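Handout 6 – Gathering demonstrations for a desk-tidying policy
Instructor: Tincuța Bucur. Lab lead: Relu Vlad. Revised 2026-06-03.

Last time we finished with behavior cloning on paper: a policy, a loss, a pile of state-action pairs that somehow already existed. Today is about where the pile comes from, and I think it's the best part of the course! Most of what a learned policy can and can't do gets settled while a person is moving the arms and deciding what a good demonstration looks like.

## The task

Our running example is desk tidying. Small stationery is spread over a tabletop and has to end up in a mesh organizer. It sounds like a toy problem until you try it. Clips are small, they touch each other, and their wire handles stick out at odd angles. A gripper that closes a little too high gets nothing, and one that closes a little too low scrapes the wood. Mesh is fun too – you can see through it, so the camera sees whatever is inside and behind it at the same time.
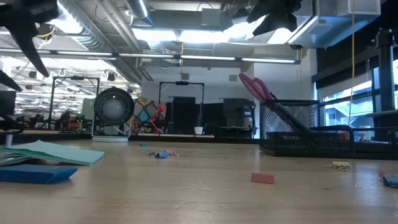 **How many demonstrations do we need before training is worth trying?**
Start with 80 good ones, train a small policy, and look at where it fails before you record any more. The failures will tell you which starting layouts to collect next, and you'll learn far more from that than from doubling the set blindly.

## What goes into one episode

An episode starts when the arms leave the rest pose and ends when they return to it. For each time step we save:

- joint positions for both arms
- gripper opening, commanded and measured (keep both, the gap between them is your best contact signal)
- the camera images
- the operator's action

The chunk length in the starter code is 768 steps. If your episode is shorter, the loader pads it and masks the padding in the loss. Please don't trim the pause at the end. A policy that has never seen "finished, hands still" will keep hunting for one more clip.

## Varying the layout

This is where Kazimír Gajdoš and Cyrill Hofstetter spent most of last term, and their notes on the Parlow set are worth reading in full. The short version:

1. Change one thing between episodes, then everything every so often. Small changes teach precision and big ones teach coverage.
2. Leave some things out as clutter that should stay put. If every object on the table always gets picked, the policy learns "grab whatever is there."
3. Let objects touch. Clusters are hard, and people avoid them without meaning to.
4. Use the edges of the table and of the camera view. An item that is half out of view is a real situation and the policy will meet it. 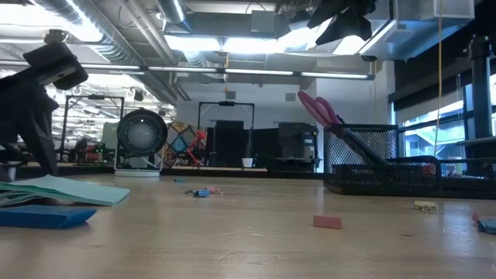 *Figure 2. Clips and other small items on the tabletop, with the mesh organizer at right.*

Before you record from a layout, say out loud which item you'd take first and with which arm. Then ask your partner. If you disagree, great – you've found a place where the demonstrations will be multimodal, and a plain mean-squared-error policy will average your two plans into something silly. Either agree on a rule for the session or note the operator's name in the metadata so we can condition on it later.

## Keep or throw away?

Mistakes that get fixed are gold. You miss a clip, back off, come in again and get it: keep that! The policy will miss clips too and needs to have seen the way back. Throw away episodes with dropped frames, a bumped camera, or a hand reaching in. Bogdan Sârbu's replay tool (in the Espinoza folder) makes the check quick. Play each episode at double speed and tag it the same day, while you still remember what you were trying to do.

## For next time

Work in pairs. Each pair records 2 sessions, with a fresh layout plan written before each one. Bring the plan, the tagged episodes, and one episode you couldn't decide about. We'll watch those together.

Reading: the Parlow notes, sections on clutter and on operator drift. Skip the part on camera calibration, Relu will cover that in lab.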